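Projects > Student Reports > Everyday Storage

Print this page | E-mail this page

Sorting Small Items on a Shared Table

Rafia Talpur
Thu 20 July

My project looked at how small things pile up on a shared table and whether one open tray is enough to keep them in order. I started in January with a short survey of my hall. Of the 30 students who answered, most said they lost keys or toiletries at least once a week.

The plan was simple. Everything goes on the cloth first, then gets sorted by use before anything is put in the tray. I tested 2 ways of sorting, by size and by how often the item is needed.

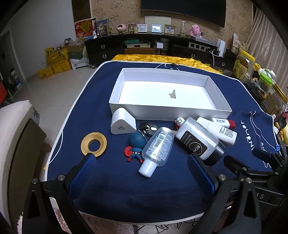 Sorting by size was quicker but gave poor results. Bottles take up most of the room when they are laid down, and small things get lost under them. The large silver bottle of RCMA No-Color Powder and the clear hand sanitizer are good examples – they have little in common with the keys or the Captain America figurine except that they share a table. With a white cardboard tray like this one, I decided that keys should always go in first, at the front.

Sorting by use took longer, some 200 seconds on average, but people found their things faster the next day. The round coaster never fit either system and I left it out of the final layout.

If I did the project again I would try a tray with dividers.

Related items
Labels or Colors? A Pantry Test
Cluvivora: Growing Herbs on a Windowsill
The Seok Shelf Project
Packing a Locker for the Term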